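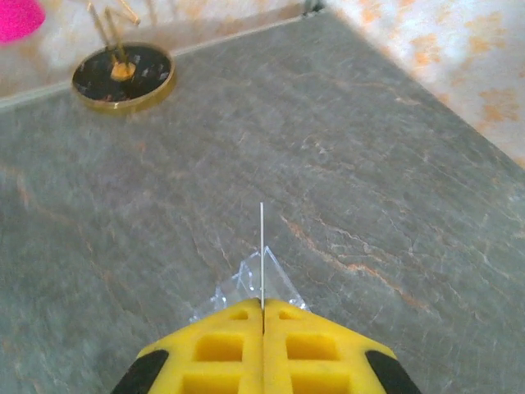
4.3 Pattern tolerance in rooms where people work

The literature on wallpaper is mostly a literature on living rooms. Damask in particular has been written about as something one owns, inherits or regrets, and very little has been said about what it is like to sit next to for eight hours while trying to finish a spreadsheet. Blomqvist and Van Wyk touched on the question in their Muritz housing study, but only in a footnote, and the footnote is mainly a complaint about paste.

We asked the 36 participants in the workplace arm to keep a pattern diary. The instruction was to write down any occasion on which they noticed the walls, with a word or two on why. This produced 1,352 entries, a number that owes a good deal to one participant at the Xaba site who noticed the walls whenever the telephone rang. We kept her entries in the main analysis and report the results without her in Section 4.5, where they are duller but point the same way.

Three findings need some discussion. The first is that people with damask-style papers noticed them less often than people with stripes, but for longer. A stripe was usually dismissed in a few words ("still there," "crooked by the door"). A damask entry could run to half a page, and often included a face. Six participants reported faces without being asked, and two of them had given the face a name. The coding scheme had no category for this, and Ojala added one under protest.

The second concerns color. Our starting assumption, borrowed from the earlier domestic surveys, was that a warm motif on a pale ground would be judged more tiring than a tone-on-tone paper of the same scale. Diary entries did not bear this out. Orange on white drew strong opinions in July, when the papers were new to everyone, and almost none by the end of the study. Participants with the beige tone-on-tone paper, which had been chosen as the neutral condition, went on disliking it steadily throughout. One called it "like being slowly forgiven." We have not been able to code this either.

The third is that the paper was rarely judged alone. Respondents compared it with whatever surface was closest to hand, usually a tabletop, and the comparison was seldom kind to both. Imitation materials came up a great deal here. A printed stone effect and a printed textile effect are each pretending to be something, and several participants felt that one pretense per room was enough. Others enjoyed the company. Figure 3 gives a sense of the combination, with a motif that descends, at some distance, from woven silk and a surface that has never been near a quarry.
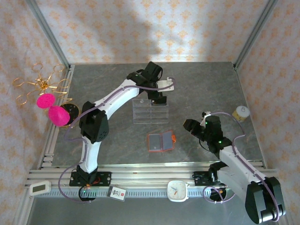
Figure 3. Orange damask-style motifs on white, with a gray stone-patterned tabletop.

It is tempting to read this as a matter of taste, and in the Trornico interviews it was largely treated that way. We are less sure. When Alcantara went back through the diaries looking only at entries that mentioned two surfaces together, the complaint was most often about scale: a large repeat above a fine, speckled one left people unsure where to rest their eyes. Participants did not put it like this. They wrote "busy," or "too much going on," or in one case "ask it to stop."

Khumalo has suggested that repeat size be matched to viewing distance, with 400 millimeters as a starting point for desks set against a wall. We tried this at the Forkero site, on one wall, and the participant concerned moved his desk to face the window in the second week. His diary for the remaining period is about the parking lot.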